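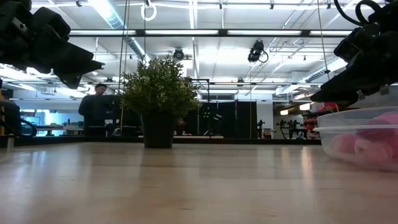

Plunlow, 18/08/2022

4. Setting up your applicant account and submitting to the Suvberg Summer School

This section covers registration for the Suvberg Summer School in Research Data Methods, from creating an account to confirming your place. For changes to a submitted application, see section 5. For travel grants, see section 6.

4.1 Before you start

You will need:

- a university email address that will stay active until the end of the course
- proof of enrollment in a PhD program, as a PDF
- a one-page summary of your research project
- the name and email address of your supervisor

Note: Master's students cannot register through this form. Use the Lammers waiting list instead (section 7).

4.2 Creating the account

1. Go to the Skikier portal and select New applicant.

2. Enter your name as it appears on your passport or national ID. The certificate of attendance is printed from this field and we can't reissue it with a different spelling.

3. Enter your university email address and choose a password.

4. Open the confirmation email and click the link. If you see a blank page after clicking, close the browser and log in as usual. The account is active.

5. Under Profile, pick your country of study and your department. If your department is not listed, choose Other and type it in.

Caution: Do not create a second account if the confirmation email is slow to arrive. Two accounts with the same name are both locked until the office has checked them by hand. Look in your spam folder first, then use Resend link.

4.3 Filling in the application

1. Log in and select Start application. Choose the track you want. There are two tracks, Survey Data and Clinical Records, and they run at the same time, so you can attend only one.

2. Upload your proof of enrollment. A student card is not accepted. The document has to show the date your program began.

3. Paste your project summary into the text box. The limit is 1,538 characters, including spaces. Text beyond the limit is dropped when you save - check the last line before you move on.

4. Enter your supervisor's details. The portal sends the supervisor a short form with two questions. Your application stays at Waiting until the form comes back.

5. Answer the dietary and access questions. You can edit these answers later.

6. Select Review, read through all pages, then select Submit. The status changes from Draft to Waiting.

Note: The portal logs you out after a period with no activity and does not save open text boxes. Write the summary in another program and paste it in.

4.4 After you submit

1. Check that your supervisor has received the form. If not, select Remind supervisor on the Status page. The button works once a day.

2. When the status reads Complete, your application has gone to the reviewers. No further documents can be added.

3. If you are offered a place, select Accept or Decline on the Status page. Replying to the offer email does not reserve the place.

4. Pay the course fee of 246 euros by card or bank transfer. For a transfer, put your applicant number in the reference line and nothing else.

5. Download the e-learning pack. Both modules must be finished before the first day on site.

Caution: The fee is not refunded if the e-learning modules are not finished on time.

Questions about this section go to Arne Reuter at the Plunlow course office, through the Contact tab in the portal. Include your applicant number.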